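Shared shed, shared tools, nothing ever goes back. How do you organize a bin?

Posted in Home & Garage > Storage

Five households on our lane in Durkedham share a shed. It was my idea, which I am reminded of every Saturday. We own a mower, two ladders, a pressure washer and what I would call a hand tool library if anything in it had ever been returned.

The big stuff is fine. Nobody loses a ladder. The trouble is the small things: tape measures, pliers, the good screwdriver, the stud finder that has yet to find a stud. I put up a pegboard with painted outlines, like a crime scene for hammers, and within a month the hammers had moved on. Now everything lands on the workbench in a heap, and the heap gets swept onto the floor by whoever needs the workbench.

I have a budget of 90 dollars left in the shed fund and no authority at all. What do people use that grown adults will go along with? Labels have been tried. Labels have been argued with.

Fairweather

Heather Tautahi
Member, 868 posts

I ran the tool room at a community garden in Stokel for six years, so I have seen your heap, or its cousin.

Take down the pegboard. A pegboard asks a tired person to find one exact spot on a wall, in bad light, with muddy gloves on. They won't. What they will do is drop a thing into a container they are already walking past. So give them open bins, no lids, at waist height, near the door. A lid is a second job, and the second job never gets done.

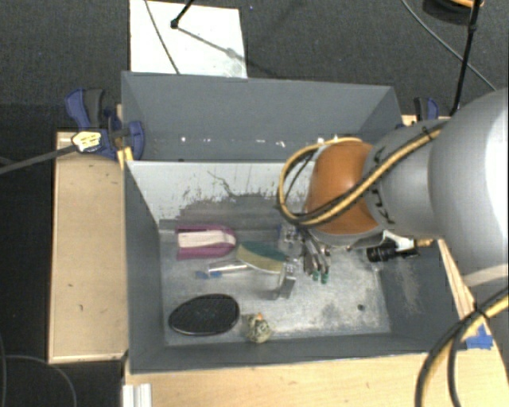 The mistake most people make after that is buying too few bins and filling them to the top. Once a bin is full it turns into a drawer, and you know what lives in drawers. You want to see the bottom of it when you glance over the side. A plain gray open-topped one with a small assortment in it, like the one in the photo, is as full as I'd ever let mine get. When ours started to heap up I'd split it in two and let people complain for a week.

My setup, which came in under your budget:

Four open bins on one long shelf. Cutting, gripping, measuring, and "other." There will always be an "other." Don't fight it, just make it the smallest one.

A hook by the door for the three things that get borrowed most. For us that was the loppers, the long level and the hand truck key. Three hooks, no more. The fourth hook is where people hang their jackets.

A clipboard. I know. But put a pen on a string and people sign out of sheer surprise that the pen works.

Then once a month, go through "other" with a cup of coffee and be ruthless. I once took out nine Allen keys, a doorknob and somebody's retainer.

You'll lose a tape measure now and then anyway. Buy the cheap ones and think of it as rent.

Corport
New member

just get a cabinet with a lock. we did and the tools are always there now. only trouble is the guy with the key moved to his daughters place in February so we cant get at them

Alby Trevaskis
Member, 300 posts

Heather's right about lids. I'd go the other way on the sorting, though. Sort by job, and forget the type of tool. Someone who wants to hang a picture doesn't think "measuring, then gripping," they think "picture." So I have a bin for walls, a bin for plumbing, a bin for bikes and a bin for whatever the wind knocked over. Yes, it means owning four pairs of pliers. You probably own four pairs already, they're just in four different kitchens.

Two smaller things. Paint the handles one awful color. Ours are a pink that 100 percent of my neighbors hate, and I haven't had one go missing since, as it's hard to pretend you bought it yourself. And put a light in there. Half of what we called carelessness was people throwing things at a shelf in the dark and hoping.

As for having no authority, I was in the same spot until I stopped announcing new systems. I put the bins in late one evening and said nothing. Two of the neighbors think they've always been there, and one of them has been explaining them to the others.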